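4. Claiming for a cancelled flight when the airline has stopped flying

Last checked 1 February 2025

I wrote this part of the guide after Skellach Air stopped flying and my own booking went with it, so forgive me if I sound a bit worn down in places. The rest of the guide covers delays and lost bags. If your airline is still trading and has only cancelled your one flight, go back to section 3, as the steps are quite different and you'll waste an evening on these.

Before you start you'll need:

Your booking reference (the six letters and numbers in the confirmation email)
The card or bank statement showing the payment
Any email the airline has sent you since it shut
A place to keep it all. I use a folder in Plender, the free claims organiser this guide was written around, but a shoebox would do.

Setting up your claim

1. Open Plender and choose New claim, then Airline stopped trading. Don't pick Cancelled flight, however tempting it looks. It sends a letter to the airline's customer service address, and there's no one at the desk to open it.

2. Type in your booking reference exactly as it's printed. Mine had a zero that I read as the letter O, and I went round in circles for ages before I spotted it!

3. Under Who took the money, put the name that's on your statement. This may well be a different name from the one on the side of the plane. My tickets were for Skellach but the payment went to Orau Travel, who'd sold me the seats, and that changed the whole claim.

4. Choose how you paid. If it was part card and part voucher, make two entries. Plender will tie them together later on.

5. Press Save draft. Nothing has been sent to anyone yet, so you can go and have a cup of tea.

Note: if you booked a package (flight and hotel bought together), stop at step 3 and ring the firm that sold you the holiday. They should be sorting you out, and a second claim running alongside theirs only muddles things.

Getting your money back from the card company

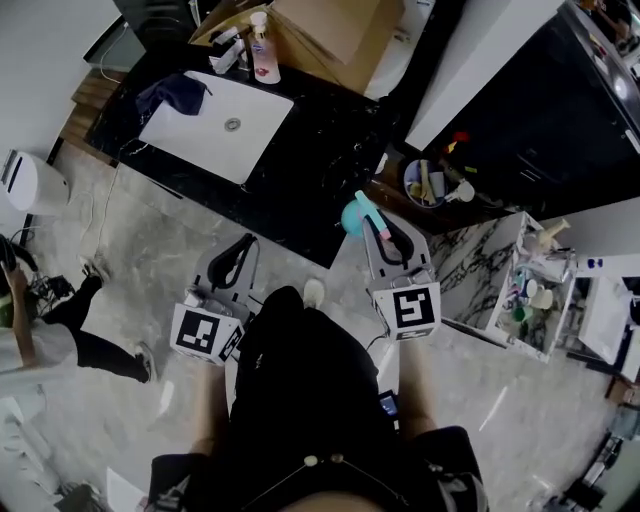

6. Open your draft and choose Print letter to card provider. Read it through before you send it. The wording is a bit stiff for my taste and you're welcome to change it, but leave the paragraph with the dates alone.

7. Attach the statement and the confirmation email. Black out anything on the statement that has nothing to do with the flight.

8. Send it through your bank's own message service if it has one. I posted mine the first time and then had no proof it had got there, which was silly of me.

9. Write down the day you sent it in the Notes box. Banks set their own time limits for this sort of thing, so ask yours what the limit is and put that in the box too.

Caution: don't pay anybody a fee up front to do this for you. I had an email offering to recover my fare for £50, and my fare was only £76! Everything they were offering is in the steps you've just read.

Registering with the administrators

If the card route fails, or you paid by bank transfer, you can join the queue of people the airline owes money to. I'll be straight with you, passengers tend to be a long way down that queue. I'd still do it.

10. Find the administrators' page through the notice on the airline's old website. Type the address in yourself, as I've seen at least one copycat page doing the rounds.

11. Fill in the claim form. Ask for the fare and any extras you paid for, such as bags and seats. My form ran to 19 boxes and I left half of them blank without any trouble.

12. Save the reference number they give you into Plender under Other contacts.

What if somebody buys the airline?

This is where I get the most letters. There was talk of Solís Group taking Skellach on, with planes back in the air by May, and lots of people asked me whether they should hang on to their old tickets. My advice is to carry on with your claim. A rescue plan has to be agreed by the people owed the most, and it may say very little about old bookings.

13. If a buyer is announced, open your claim and tick New owner. Your letters stay as they are.

14. If the new owner offers you a voucher, check whether taking it ends your claim. Look for the words "full and final". You can't have both, so if your bank has already paid you, turn the voucher down and tell them why.

Once you've been paid, choose Close claim and keep the folder. Section 5 deals with hotels and car hire you couldn't use.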